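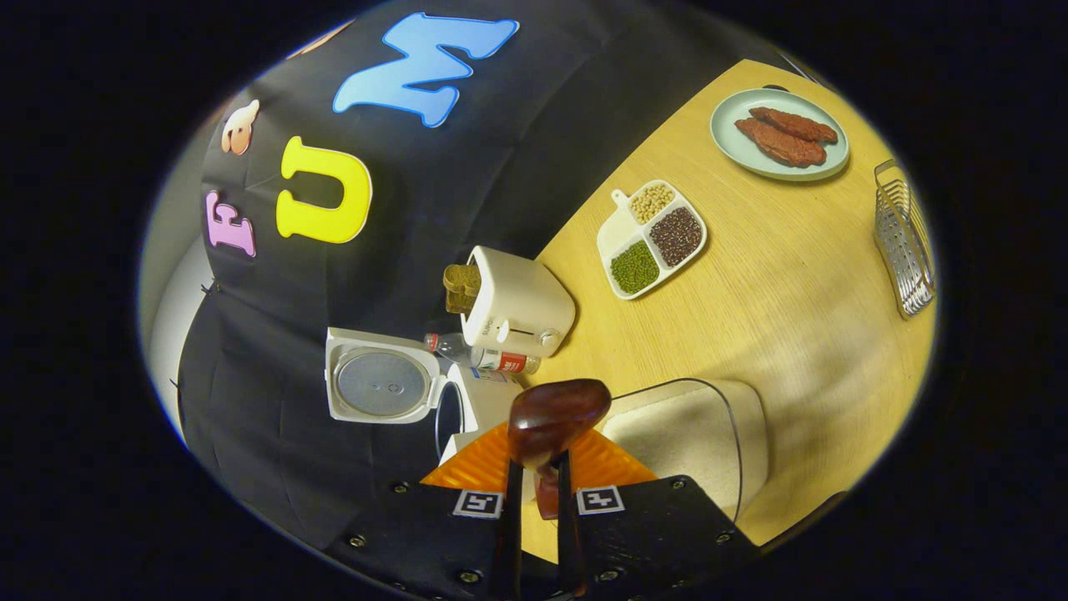

Flavwood Community Garden - March general meeting, minutes

Hi all! I'm doing the minutes again, so you get my version of events (sorry in advance, I type the way I talk). If I got something wrong, write me before the next meeting and I'll fix it. We started at 7:10 because the library had us down for the small room and we had to swap with the knitting people, who were very nice about it.

Old minutes

The February minutes were approved with one change. I had written that the rhubarb was free to anyone, and what was said was that the rhubarb is free to anyone with a plot. Fixed now. Please stop emailing me about the rhubarb.

Water

This took up most of the first hour. The bill for last season came to $2,206, and that was a shock to pretty much the whole room. We went back and forth on whether it was the dry July or the leak by the Hundard Street gate, and I think where we landed is that it was both. The leak got patched in the fall with a clamp and a lot of tape, and a couple of people said the ground there is still soggy even when it hasn't rained. So we agreed to have the pipe dug up and replaced properly before the water goes on in April. We got a quote from Petridis Plumbing for $1,000 including the digging, and they can come the last week of the month if we say yes now. We voted, it passed, and there were 2 votes against, both from people who wanted a second quote first. I did say I'd call one other place anyway just to ask, and I will.

Then somebody brought up timers for the hoses and we had the same talk we had last year. The folks at the top of the hill don't want them because the pressure is already bad up there in the evening, and if everybody's timer goes off at six it'll be a trickle. The folks at the bottom want them because they're tired of finding a hose running with no one near it. No decision. I'm putting it on the April list, again.

Rain barrels - we have the two old blue ones behind the shed, and one is cracked. There's an offer of a third from a member whose sister is moving. We said yes please, as long as it comes with a lid, on account of the mosquitoes.

Seeds and the bean question

The seed swap is on for the first weekend after the water goes on, from 10 until noon, on the tables by the shed. Same rules as always: label your envelopes, put the year on them, and don't bring anything you wouldn't plant yourself. Last year we ended up with a whole shoebox of mystery squash and I am still finding out what it was.

There was a long and (I thought) really fun argument about pole beans. A few plots on the north row had tepees so tall last summer that the neighbors lost their afternoon sun, and one person lost her peppers altogether, or blames the beans for it anyway. We talked about a height limit. Some people wanted six feet, some wanted no rule at all and just for everyone to be decent. What passed in the end was this: anything over six feet goes on the north edge of your own plot, and you talk to the person behind you before you build it. That goes in the garden rules starting now.

The Derkovora compost

For anybody who missed it in the fall, Derkovora is the stables out past the county road, and they've been letting us have manure for free if we haul it. The last load was too fresh and it burned a bunch of lettuce (mine included, I was not happy). The stables have an older pile at the back that's been sitting for over a year, and we can have that one if we bring our own shovels and don't block the lane. We need two pickups and as many backs as we can get. I have four names so far. That isn't enough, so reply to this if you can lift a shovel!

We also agreed to keep the new pile under a tarp on the far side of the tool shed, well away from the picnic table. It was on the near side last time and the potluck suffered.

Plots and waiting list

There are 9 households on the waiting list and three plots that haven't been touched since September. The rule says we send a note and wait two weeks. The notes went out in February. One person wrote back to say she's had a knee operation and wants to keep hers, so we're going to look after it until she's up and around, mostly just weeding and keeping the mint from taking over. The other two haven't answered, and those will be offered to the top of the list by the end of the month.

We talked about splitting one of the big plots into halves. People like the idea in general but the one we'd split is on a slope and the lower half floods. Someone will go look at it after the next good rain and tell us how bad it is.

Fees stay where they are for this year. With the pipe coming out of savings we'll have to look at that again in the fall, and I'd rather say so now than have it be a surprise.

Odds and ends

The wheelbarrow with the bad tire is back from being fixed. The other wheelbarrow now has a bad tire.

The combination on the shed lock is changing April 1. I'll send the new one by text, please don't write it on the door.

A pair of green gloves and one very good pair of pruners were left in the shed over the winter. Pruners will be held until the next meeting and then they belong to the garden.

We wrapped up at 8:50. Next meeting is in April, same place, 7:00, and I've asked for the big room. Whoever made the lemon bars, please make them again.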